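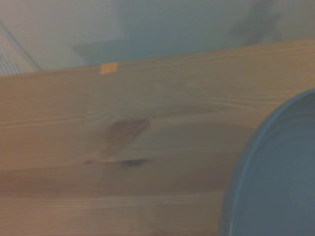
Clakwood, the debut novel by Meirion Howells, reached stores in October with a first printing of 2,000 and praise on the jacket from four other novelists, all published by Llewellyn, as Howells is. I read it twice and still can't find the book they describe.

The plot follows a surveyor who goes home to sell her mother's house. It takes 90 pages for her to get there. Once she does, the writing wakes up — the chapter with the two brothers and the boundary map is very good — and then we're back to the weather.

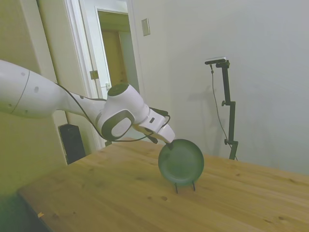
A green plate, upright on the table in a robot arm's grip.

Llewellyn calls it "a novel of silence." There are 24 chapters, and somebody talks through most of them. A sequel, Commont, is already announced. I'd wait for the library copy.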